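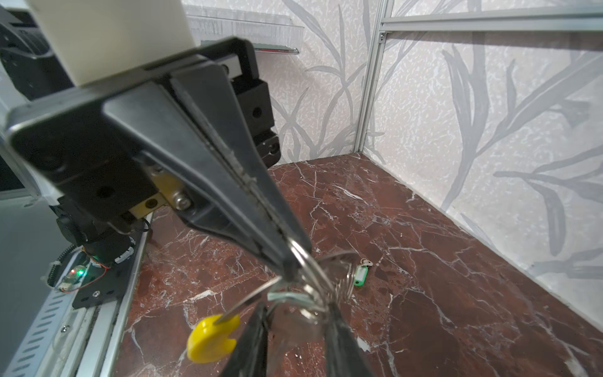 Figure 3. Key bunch between the two fingers of one gripper, wrist view. A separate green tag lies on the table at the right.

4.2 Small metal objects

The second group of chores in our study is about small metal objects which people keep at home or near a workbench: keys, rings, clips and short chains. We selected keys as the main object because they are common in both places, and because a bunch of keys does not have one fixed shape. Each key can turn on its ring, so the outline of the bunch may change every time it is moved. A planner that expects a rigid body will make a wrong guess very often.

For this group we recorded 500 attempts with the Wiriya controller and the same number with the Tira controller. One attempt was limited to 30 seconds. An attempt was counted as complete only if the bunch was lifted, passed from one arm to the other arm and put down inside the target area. If one key touched the table during the passing, we still accepted the attempt, but we marked it as "low lift" in the log. This rule is more generous than the rule used in our earlier Balwood tests, and the two results should not be compared directly.

The most difficult part was the moment when both grippers are close to the same object. In Figure 3 the fingertips of one gripper are at the metal bunch, and the two fingers of the other gripper come from the lower side, one of them beside the yellow key head. A person would solve this without thinking, by feeling where the weight is. Our controllers have only the camera views and the motor current, and the current signal is weak for an object so light as a key. 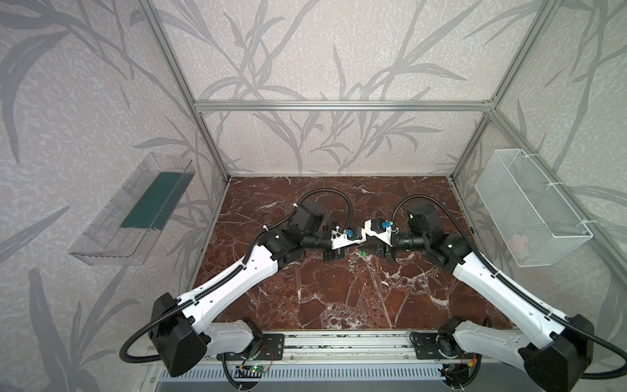

The work cell was kept the same for all the tests in this section, and we did not change the table covering between the groups. This was a decision we discussed for a long time, as a plain surface would make the detection easier. However, kitchen counters and shop tables are seldom plain. The surface here is reddish brown with white and gray veins, and against it a small green object is only a bright spot when it is observed from the fixed view. Thin bright metal is a harder case, and the detector sometimes took a vein as the edge of a key. We therefore added 1230 labeled views of the surface to the training set, which made a total of 2154 views together with the older Wulosach set.

After this addition the false detections became fewer, but the passing step did not improve by the same amount. We believe that the remaining errors come from contact and not from vision. The tests with flat tags, which do not swing, are reported in Section 4.3.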